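The neutrino is the houseguest of particle physics. It turns up uninvited, passes straight through the walls and leaves no sign that it was ever in the building. Myfanwy Phillips has spent 28 years trying to catch a few of them at Tridham, a flooded mine where the elevator is slower than the science.

The detector, Brultano, is a steel tank holding 3,000 tons of very clean water. Lining the inside are 796 light sensors, each waiting for a faint blue flash. Most days they wait in vain – a feeling familiar to anyone who has applied for a grant.

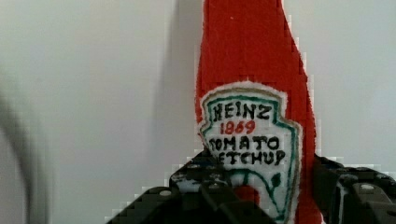
Why put a neutrino detector so far underground?

The rock overhead blocks most of the cosmic rays that would otherwise flood the sensors with false signals. Neutrinos go through the rock as if it had been left out of the plans.

In April the team logged 4 events in a single night, and Phillips's colleague Wyn Morris drove back from his vacation to look at them. Three were noise. The fourth is still being argued over, mostly by email and mostly in capital letters.

We use cookies to improve your visit. Accept all | Manage settings

Phillips wants a bigger tank. Morris would settle for a faster elevator.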